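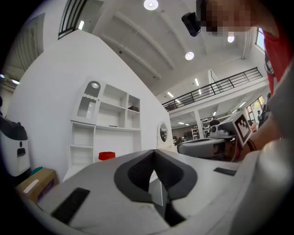 A hand-held gripper with a printed square marker on top, held by a person working indoors.

Reading time: 2 min

The Trukari method is a way of teaching robot arms everyday chores from recordings made by people carrying hand-held grippers. It was worked out by Sheyla Ayala and Consuelo Marulanda at the Pelitz workshop, and it takes its name from the small town where the two of them first tried it out, one long and rather patient September.

The idea is a friendly one. A person does a chore the way they would at home, gripper in hand, while a camera on the tool records everything in front of it, and the path of the hand is worked out afterward from the video. A policy trained on those paths can then be run on an arm that was never in the room at all.

Ayala and Marulanda gathered 900 recordings, of which 656 were kept after checking (the rest mostly had gaps in the tracking, a trouble anyone who has waved a camera quickly past a plain wall will know well). Trained on the kept set, an arm folded a dish towel correctly in seven of 10 tries. Results on pouring were weaker, and Marulanda has written at some length about why, putting most of the blame on small timing errors between the two hands.

A later version, called Tolositz, adds a short calibration step before each session.

Related articles
Escobar grasp test
Tolositz calibration
Learning from demonstration

14 shares · 3 comments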